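Robot arm draws a crowd at Plundport open day

PLUNDPORT: Visitors climbed 19 steps to the Prala workshop in December to watch a robot handle computer memory, a job most of them had been putting off at home for years.

The arm, named Osa by its keepers, worked over an opened desktop tower while 225 people took turns at the rail. Conversation dropped to a whisper, as if the thing might lose its place.

"My nephew does this in a minute, and he talks the whole time," said Petro Kushnir, a retired bus driver. He stayed for three rounds.

Engineer Ostap Tkachuk fielded questions until 4 p.m. The most common was whether it could also fix printers. It can't. 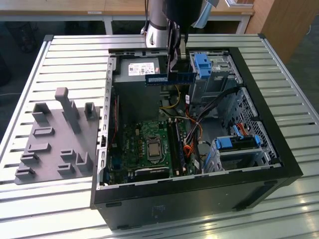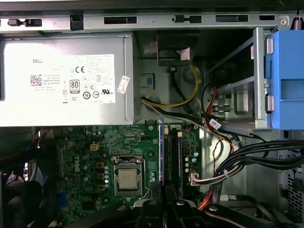

Osa's gripper over the open computer at the Prala workshop.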